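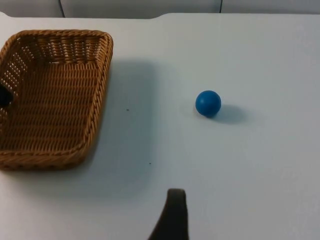
Six months inside a hardware accelerator: how it went for us

A few of you wrote back after the last newsletter asking what happened with the accelerator, and whether you should apply to the next round yourselves. I kept meaning to answer one by one and then April got away from me, so you're all getting the long version. Get a coffee.

Quick recap for the new people on the list. Hurnico is a two-person company (me and my cofounder, Jeptoo Barasa) and we make a small sensor that listens to water pumps and tells you when a bearing is starting to go. Jeptoo does the electronics and most of the firmware. I do the rest of the firmware, the sales calls, the invoices and this newsletter. Last fall we got a place in the Clustwood program, which takes early hardware startups, gives them desk space and lab time, and at the end puts them in front of a room of people with money.

There were 514 applications for our round and they took 6 teams. I still don't really know why we were one of them. The application form was short, and the interview was twenty minutes of Jeptoo explaining vibration to a man who clearly already knew a lot about vibration. I said maybe three sentences, one of which was "could you repeat that?"

What you get

The money first, as that's what everyone asks. There isn't a lot. You get a small grant that you can spend on parts, boards and test fees, and you don't give up any shares for it. You can't spend it on salaries, so if you're still living on savings, the savings keep going down. We both did contract work on the side the whole way through, and I'd plan for that if I were you.

The lab was worth far more to us than the grant. Before Clustwood we were testing boards on a scope that Jeptoo bought used when she was a student, and every time we needed a proper radio test we had to book a slot across town and pay by the hour. Having a chamber down the hall changes how you work! You try dumb ideas. We tried an antenna layout I'd drawn on the back of a receipt and it was awful, and we knew it was awful by lunch, and it cost us one board. In our old setup that would have been two weeks and a bill.

Then there are the mentors. You're assigned one and you can ask for time with the others. Ours had spent a long time in chip packaging and was wonderful on anything to do with manufacturing, and pretty much no help at all on pricing. That's fine, but I wasted our first few sessions asking about pricing. Ask people about the thing they know. I should have worked that one out sooner.

The chip problem

OK, so this is the part that I think will be useful even if you never go near an accelerator.

We designed the first Hurnico sensor around a low-power radio chip that we both loved. Good documentation, friendly forum, cheap in small amounts. In our second month at Clustwood the supplier changed the lead time on it from weeks to "we'll let you know," and we had a pilot customer waiting on units. I had a bad night over that one.

We had a choice between buying whatever stock we could find from brokers, or moving to a different part and redoing the board. Our mentor was firmly on the side of redoing the board. Jeptoo agreed with him. I wanted to buy the broker stock, mostly out of tiredness I think, and I lost that vote, and they were right.

The new board took Jeptoo five weeks. The firmware took me longer than that, and I'm going to be blunt about why: I had written the radio code so that it was tangled up with everything else. There were chip-specific calls inside the part that does the vibration math. There were timing values I had typed in by hand with no comment next to them. Past me was in a hurry, and present me paid for it.

If you're starting a firmware project now, please put the radio behind its own little layer from day one. It doesn't have to be fancy. Ours is one file with a handful of functions in it: send, receive, sleep, wake, status. All the ugly stuff lives under there. When the next chip goes away (and it will) you rewrite the one file and leave the rest alone.

We call the new layer Makori, for no better reason than it needed a folder name, and a couple of other teams in our round have asked to use it. I'm cleaning it up to share. No promises on when, the comments are still mostly swearing.

The pilot

Our pilot customer is Clirora, who run pumping stations for farms and a few small towns. They took sensors for 2 of their sites and were incredibly patient with us through the whole chip mess. I sent them an email every couple of weeks saying where we were, even when the answer was "same place as last time." I was embarrassed by those emails. Their operations manager told me later that she'd forwarded every one of them to her boss, and that they were a big reason the pilot didn't get cancelled. So send the boring update.

The sensors went in near the end of the program. We have hourly readings from both sites now, and after so long looking at a test pump in a lab it is a joy to see real data with real mess in it. There's a truck that goes by one of the stations every morning at 6:40 and you can see it in the numbers. I love that truck. Jeptoo has written a filter to get rid of it.

We haven't caught a failing bearing yet. I want to be clear on that, as a few people have asked me and I don't want anyone thinking the product has proved itself when it hasn't. What we can say is that the units stay connected, the batteries are draining at the rate we predicted, and the readings match what Clirora's own crew gets with their handheld meter. Check back with me after a summer of irrigation.

Pitch day

I'd been dreading it and it was OK. Each team got six minutes and then questions. We practiced a lot, mainly because I talk too fast when I'm nervous, and Jeptoo sat in the front row and tapped her knee whenever I sped up. I only needed three taps!

The questions were harder than the pitch. We were asked how many pumps there were in our first target region, and I had a number for that. Then we were asked how many of those pumps had an owner who would pay for monitoring, and I had a much worse number for that. We've since done the work and our honest count of reachable pumps is 4,000, which is a lot smaller than the one on our old slide. I like it better though. I know where it comes from, and I could sit down with you and go through it line by line.

We came away with follow-up meetings and no check. Two of the teams did close funding that week, and both had paying customers before they walked in. Draw your own conclusions, I certainly have.

Should you apply?

If you're building something physical and you already have a rough prototype, yes, I would. If you're still at the slides stage I'd wait a round, since so much of the value is in the lab and you'd have nothing to put in it. And if you're a software team thinking of adding a gadget to qualify, please don't. There was a team like that in the round before ours and from what I hear they had a miserable time.

Some small things I wish I'd known. The lab booking sheet opens at 8 a.m. and the chamber is gone by ten past, so set an alarm. Bring your own soldering tips. Read the part of the agreement on patents before you sign it, and get a lawyer to read it too - ours found a clause we needed changed, and Clustwood changed it without any fuss. Go to the group lunches even when you're behind. I skipped a whole month of them and later found out that another team had been fighting with the same radio chip as us the entire time. They were sitting one table over. We could have shared a broker, a scope and a lot of complaining.

What's next for us is pretty plain. More sensors at Clirora, a price list that we can say out loud without flinching, and a second customer. If you run pumps, or know somebody who does, hit reply. It comes straight to me.

Next issue I'll go through what we paid for certification testing, item by item, with the two fees that caught us out. Jeptoo has asked me to mention that she told me about one of them in advance.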